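Call for Participants: Tabletop Sorting and Stacking Study

Gredora Workspace Studies
Location: Bavwood building, ground floor
Project: Jolta
Status: open until all places are filled

Summary

Gredora is recruiting adults for a study of how people arrange and clear everyday objects on a shared work table. Participants complete a series of short tasks at a table, standing or seated, and answer a written questionnaire at the end. No special knowledge is needed. The study runs through October, with morning and afternoon sessions.

Background

Project Jolta looks at small decisions made during tidying: which item is moved first, where it is set down, whether flat items are stacked or spread out, and how the layout changes when a new object is added. Earlier work on the project used office desks with drawers and shelves. The current phase uses one open table with no storage attached, so every object has to stay on the surface or be handed to the session leader.

The results will be used by Dursun, the project partner, in a set of layout guidelines for shared desks and classroom tables.

What participants do

Each session has four parts.

1. Introduction. The session leader explains the tasks, reads the consent form aloud and answers questions. Bags and coats go on the hooks by the door.

2. Free arrangement. The participant places a given set of objects on the table in any order. There is no correct result. Objects may be stacked, turned or laid on their sides.

3. Directed arrangement. The participant follows printed cards, each naming one object and one position relative to another object. Typical instructions are "place the cube in front of the pegboard" or "put the pegboard on top of the laptop." Cards are worked through in order. A card may be skipped if the instruction is unclear, and skipped cards are recorded as such.

4. Clearing. The participant removes all objects and groups them by any rule they choose. The rule is then written down in one sentence.

Table and materials

The table is rectangular and covered with a pale blue-gray cloth with a white square grid. Participants may use the grid lines to align objects or ignore them. The cloth should not be pulled straight during a task; if it shifts, tell the session leader.

Object sets vary between sessions and combine flat items with upright ones. One set includes a whiteboard, a closed gray laptop, a light wooden board with three pegs, a plastic water bottle with a white cap, and a green cube marked with a handwritten 4. The laptop stays closed throughout. The bottle is a task object and is not for drinking. Drinking water is available in the waiting area.
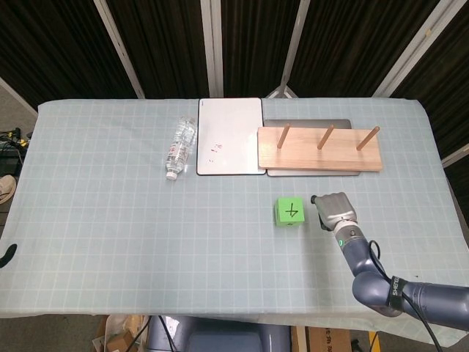

Who can take part

Applicants must:

- be 18 or older
- be able to read short printed instructions in English
- be able to lift and place light objects with at least one hand
- have normal or corrected vision
- be available for one complete session

Left-handed applicants are encouraged to apply, as the current list is mostly right-handed. People who took part in the earlier desk phase of Jolta are not eligible for this phase. Employees of Gredora and Dursun are also excluded.

Wheelchair users can take part in all four parts. The table can be approached from the front with a seat removed. Please state any seating or height requirements in the application so the room can be set up before arrival.

Time and payment

One session takes 90 minutes, including the questionnaire and one break. Payment is $20 per hour, rounded up to the next full hour. A participant who stops early is paid for the time attended. Travel costs are not covered. Payment is made by bank transfer or check after the session sheet has been signed.

Data and consent

Sessions are recorded. Recordings, cards and questionnaires are stored under a participant number, and the list linking numbers to contact details is kept separately. Participants may withdraw at any time without giving a reason. Requests to delete data must be received within 30 days of the session and must quote the participant number.

Published material may include still pictures of the table and objects. Faces and voices are not published. A separate box on the consent form covers pictures in which hands are visible, and leaving it blank does not affect eligibility or payment.

On the day

Arrive ten minutes before the start time and report to the front desk. Late arrivals of more than 15 minutes are rebooked if a place is open. Remove large rings, bracelets and loose sleeves where possible. Food is not permitted in the session room. Phones must be switched off and left with coats.

How to apply

Apply through the form on the Gredora participant page, quoting reference 2456. Include:

- name and contact details
- age
- dominant hand
- preferred time of day
- any access requirements

Applications are processed in the order received. Accepted applicants get a confirmation with a start time and a copy of the consent form to read in advance. Applicants who are not placed in this phase can ask to remain on the contact list for later ones.

Questions about the tasks or the room can be left with the Bavwood front desk, extension 492, between 9 a.m. and 4 p.m. Questions about payment should be sent through the form.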